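How a Gripper Holds a Card

A gripper is the hand of a robot arm. The arm in our shared workshop, named Skudport, has long black fingers. Each finger is moved by a motor. The motor turns in small steps, and a computer counts the steps.

A card is thin and slippery. If the fingers press too lightly, it slides out. If they press too hard, it bends. Elīna Rimkutė tested 11 settings on Wednesday and kept two of them.

Wires carry power and signals to the motors — keep your hands away while they are connected.
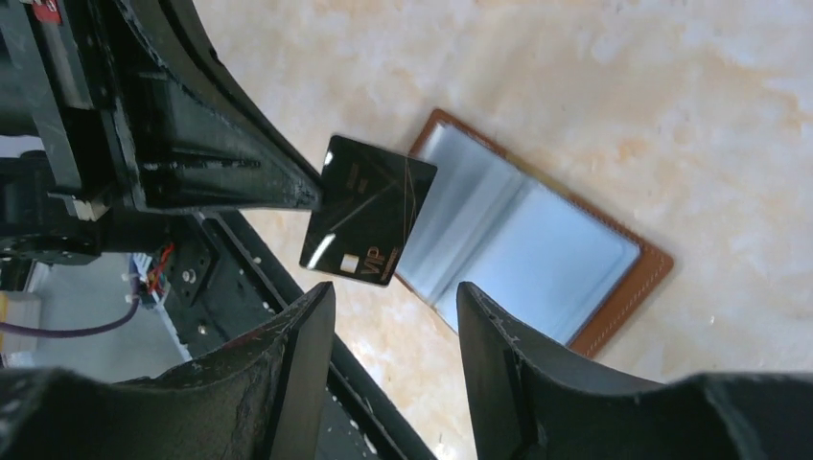

A gripper finger holding a black VIP card beside an open card wallet.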